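The budget for next year's hand-held gripper gear got its first yes in August, and I've been buried in the spreadsheet ever since, so let me share where we landed before I forget how we got there.

Short version: Tondstead is getting 19 more hand-held grippers, plus cables, spare finger pads and storage to go with them. The bigger arm we all drooled over from Drodatell is on hold until spring. I know, I know! I wanted it too. But the arm would have eaten 40 percent of the money by itself, and the people out on the floor kept telling me the same thing - they were waiting on grippers, and an arm wasn't going to fix that.

I spent an afternoon in the main room before the numbers went in, and I came away with a much better feel for what we really use in a session (and how much shelf space we use, good grief). 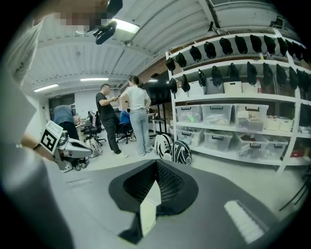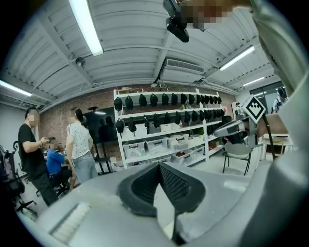
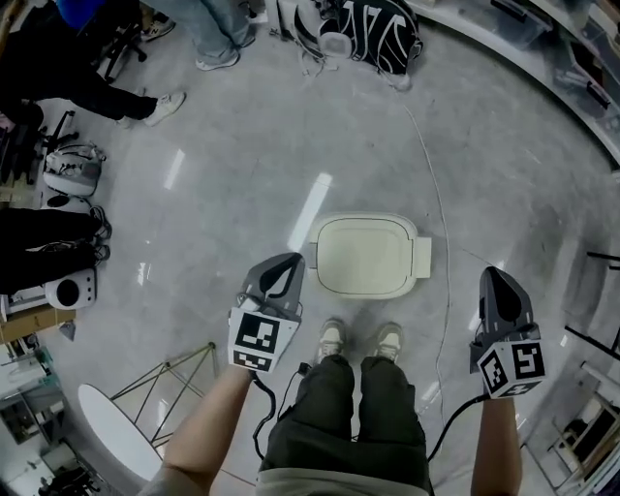 *Posted by the equipment planning coordinator, Tondstead*

So, the money. We asked three suppliers for quotes. Funia came in lowest on the grippers and was the only one willing to split the delivery into two batches, so they got the order. Mfinanga is doing the cables and the replacement pads, and they'll take back anything we haven't opened after 73 days. I'd never seen a return window like that, but I'll take it.

Cables were the line I got wrong the first time. I'd put in one per gripper and called it done. Then I watched people move around with a gripper in each hand and a cable trailing off to the floor, and I went straight back to my desk and doubled it. I also added floor covers and some hooks for the cords. Cheap stuff, but it had never been in the budget before!

Storage is the other new line. I like the clear bins a lot - you can see what's in them without pulling everything down - so we're buying more of the same kind and a second tall shelving unit. Labels too. If you have strong feelings about how the bins should be sorted, please tell me now and save us all a second round of relabeling.

What didn't make it this time: new chairs, a bigger wall screen and the Drodatell arm. The arm goes back on the list for spring, and I've asked for a fresh quote so we aren't arguing over old prices.

The first batch from Funia should be here by the end of next month. I'll post the sign-out sheet once the boxes are checked in, and the spreadsheet is open for comments until then.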